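FOR RELEASE IN APRIL

Grultalside Snack Swap Returns to Vistau Hall, Bigger and Open Later

GRULTALSIDE — The Grultalside Snack Swap is back for its second spring, and this time it gets the whole of Vistau Hall! Doors open Saturday at 10 a.m. and stay open until 6 p.m., two hours longer than last year. Admission is free. Bring something to eat that you grew up with, and go home with something somebody else grew up with.

Last year's swap filled the small meeting room with 200 people and spilled down the front steps. By closing time, 3876 snacks had changed hands, from sesame brittle and salted plums to a homemade guava paste that had people asking for the recipe before they had finished chewing.

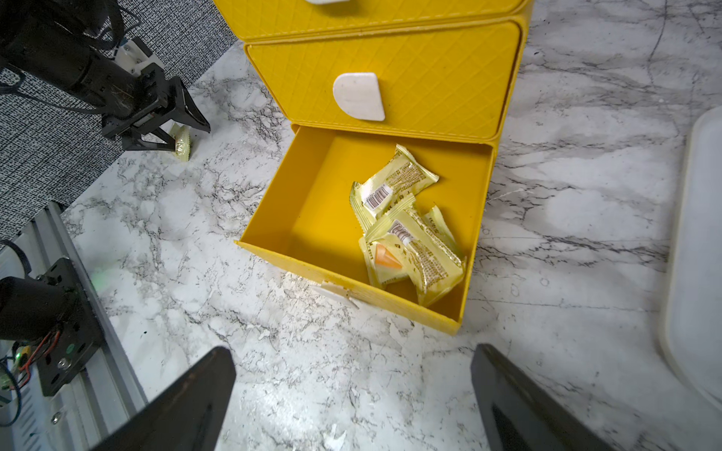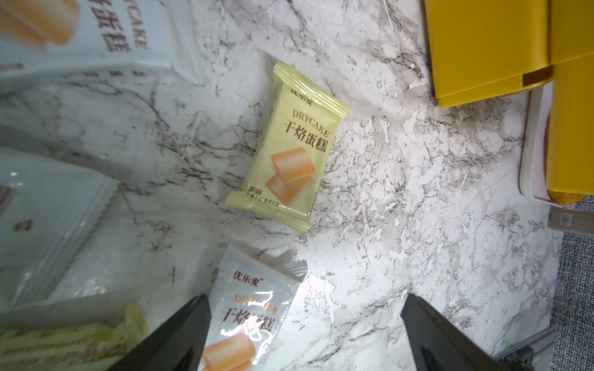
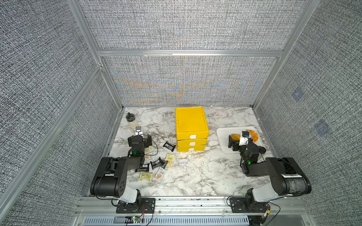
Cremilda Meireles hopes people will bring the plain, everyday things and leave the fancy gift boxes at home. She said the cookie that sat in your grandmother's kitchen all year long is the one she wants to hear about, and that at last year's swap she spent so long talking about crackers that her coffee went cold twice. "I came with a bag of coconut candy and left with enough for a month of lunches," she said. "Come hungry and don't rush."

How the swap works

Everyone who brings sealed snacks gets one token for each item, up to 12 per person. Tokens can be spent at any table. Children under 10 get three tokens at the door whether they bring anything or not. Packets need to be unopened and within their date, and small individually wrapped items are especially welcome — they're easy to share, and they let people try a lot of things in one afternoon.

Homemade food has its own table along the garden side of the hall. Please bring a card that lists every ingredient, with nuts, milk, eggs, wheat, soy and sesame clearly marked. Blank cards and pens will be at the entrance. If a label isn't in English, table hosts will be glad to help with translation where they can, and this year there are hosts who read Portuguese, Chinese, Polish, Arabic and Tagalog. Items with no readable ingredient list will go on a separate shelf with a sign.

New this year

The biggest addition is the Story Wall, a long run of brown paper where visitors can write down when and where they first ate the thing they brought. Ademir Barbosa tried the idea at a small library evening in the winter and got 264 notes, some of them only three words long and one that ran to both sides of four sheets. The library notes will be on show next to the new ones all day.

There will also be two tastings in the upstairs room. The first, at 11:30 a.m., is all about dry cakes, rusks and twice-baked cookies, with a chance to try them side by side with tea. The second, at 2 p.m., covers sour and salty candy and is a lot of fun if you can keep a straight face. Seats for both are free, but they go fast, and sign-up sheets will be at the front desk from opening time.

Harms Bakery is sending trays of seeded rolls for the lunch break, and Flitadum, the brass and accordion quartet, will play in the courtyard at 1 p.m. and again at 4 p.m. In case of rain the music moves to the lobby, where it will be very loud and very welcome.

Getting there

Vistau Hall is a short walk from the Grultalside bus station. There is limited parking behind the building and plenty of room for bikes out front. The main hall and restrooms are step-free, and an elevator serves the upstairs room. A quieter hour with no music or announcements runs from 10 to 11 a.m.

Snacks left over at the end of the day will go to the Grultalside food pantry, which is also collecting canned fruit, rice and cooking oil at the door.

Groups of six or more who would like to host a table can still apply at the Vistau Hall front desk through Thursday evening. Tables and chairs are provided. Please bring your own tablecloth.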